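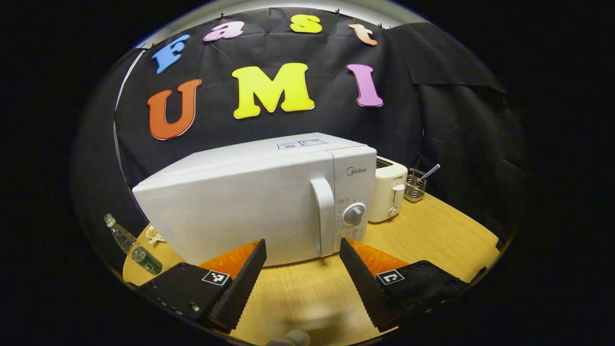
Microwave station, seen from the gripper cam

duman_bench wrote:
Hi all, long post, sorry in advance, I've got coffee and nobody waiting on me. We finally moved our hand-held gripper onto the kitchen table setup (microwave, toaster, utensil basket, black cloth behind with the foam letters) and I'd love opinions on looking after the fingers. Ours have the orange pads on the inside, and after 500 demos on the microwave handle the left one is starting to lift at the tip. I've been pressing it back down with my thumb and hoping, and I know how that sounds! Do you reglue or replace? And does anybody re-check the marker tags while the fingers are off?

oltden99 wrote:
Welcome to the pad club. Replace, please. I reglued for a whole November and every one of them let go again, usually in the middle of a good run. Wipe the finger with alcohol, leave it 15 minutes, then put the new pad on and clamp it overnight. Do both sides together so the grip closes evenly. And yes, check the tags. If a corner has curled up, the width reading gets jumpy and you'll spend a day blaming the software (ask me how I know).

trekier_shop wrote:
I'm going to disagree a little with my friend above. Regluing is fine if you catch it early and scrape off all the old adhesive first, and I do mean all of it. I've got 2 fingers here on their original pads. Pads from Grostach take a while to reach us, so I'm stingy with them.

oltden99 wrote:
Fair enough, though you're opening drawers all day and a microwave handle pulls much harder on the tips.

trekier_shop wrote:
True, I'll give you that one. While you're in there, duman, snug up the little screws on the marker blocks too. By hand only, I've stripped mine.

duman_bench wrote:
You two are wonderful, thank you. New pads on both sides tonight, and I'll save the old ones for trekier's scraping method. One tag does feel a bit soft at the corner so I'm reprinting that as well. Do you laminate yours, or does the glare bother the camera?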